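March
Interview by the Gillside newsletter desk

Noel Espiritu has spent the better part of two years teaching a delivery robot to walk to the shops, and he would like it known that the shops do not exist.

"People ask which city it is," he says. "I tell them it's the one where it never rains and there's always somewhere to park."

The city is called Hunwood. It runs on a rack of machines in the Odunwood building, and his team uses it to test Perron, a navigation program meant to get a small wheeled robot along a pavement without a map. The question they began with was a dull one, he admits. When a robot gets lost in simulation, what was it looking at just before?

The usual answer is to blame the crowd. Espiritu's group took the crowd away, or most of it, and Perron got lost anyway. Over 600 runs it did worst on wide, open corners, where a person would simply look up and head for the tall blue building.

"It doesn't look up. We'd given it this whole skyline and it was studying the floor."

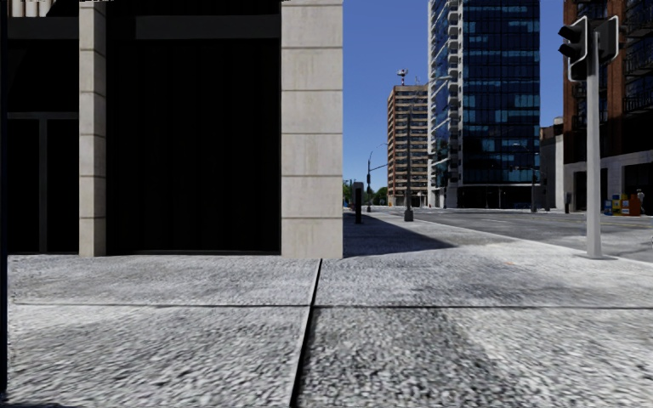
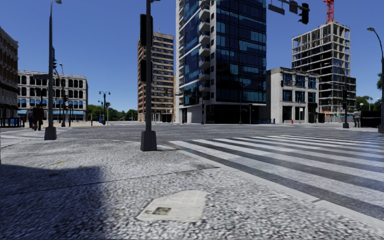
Methods

The test itself is simple enough to explain over a canteen lunch, which is how I got it. Perron is set down on a stretch of pavement, allowed to look about, and then moved to another spot nearby. It has to say how far it has gone and which way it is now facing. The glass tower with the white balconies is in both of the views he shows me, and so is the banded brown block beside it. I work out the connection in a few seconds and feel rather pleased with myself.

"Yes, well done," says Espiritu. "Now do it from the paving."

The paving was the trouble. Its speckled texture repeats, and to a program that likes fine detail one patch of speckle is as good as another. Perron would match a bit of granite here to a bit of granite over there and announce, with great confidence, that it had barely moved.

The team tried three remedies. Blurring the ground helped a little. Hiding it altogether helped more, until the robot began missing kerbs. What worked best was making the program choose 11 landmarks before each move and forbidding it to pick more than two of them from the floor. Wrong headings fell by roughly a third.

Is that a result about robots, I ask, or about bad granite?

He takes this better than I would. "A bit of both. Real paving repeats as well — have you seen a new shopping precinct? But I wouldn't put the number on a poster until we've done it outdoors."

Outdoors is next, on the path behind the Gillside car park. It has no tower of any kind. There is a water tank, which Espiritu has hopes for, and a hedge, which he doesn't.

Recent items
Gillside bike shed: your replies
Perron reading group moves to the small room
How we built the Hunwood street lamps

Contact the newsletter desk | Copyright Odunwood | Back to top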